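September 2, 2023

Second day on the blankets. Jarlath Costello rang before breakfast to say the count for bedding has to reach 2446 before the Dolan people will look at it, and that we are at 298. I asked who had picked 2446. He said it came out of a spreadsheet. I have worked with spreadsheets for most of my life and I have never known one to have an opinion about fleece.

Still, I did my share. The drill hasn't changed: grippers on, wait for the beep, pinch, fold, let go, hands back to the start, beep again. Costello wants variety, so I am to come at the blanket from different sides and at different speeds. He also wants consistency. I have asked him twice which it is and had two answers.

My doubts from last week stand. A person folding a blanket feels the thing slip and shifts their grip without thinking. With two stiff fingers on the end of a handle I feel next to nothing, so I look hard at the edge, squeeze, and hope I haven't caught two layers when I wanted one. If the machine learns from me it will learn to hesitate. Natden's leaflet calls this "natural household skill". I fold faster with my bare hands, and so would any child.
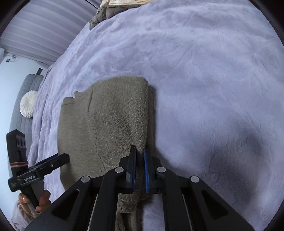

Afternoon

Worse light, and a long wait while Clikora, which is what they call the upload program, sat at nearly 3 per cent. I read the instructions again while it thought about things. There is a new page on failed attempts. We are now to keep them, and mark them as failed, where in the spring we were told to throw them out. So all those fumbles I deleted would have been worth money to somebody. I wrote to Costello about it and he replied with a thumbs up.

I will give them this much: the new rule is the first one that makes sense to me. If it only ever sees the blanket go where it should, I can't see how it would know what to do when it doesn't. Whether a pile of my mistakes teaches it that is another matter. I'd want to see it fold one blanket it has never met, in a house it has never been in, before I believed a word.

The Lokeo trial is meant to be in November. They say it will do beds, towels and possibly shirts. Shirts! I'd settle for a pillowcase.

Wrist sore again, the left. Must ask whether the handle can be padded. Towels tomorrow, and Costello wants the time sheets by noon.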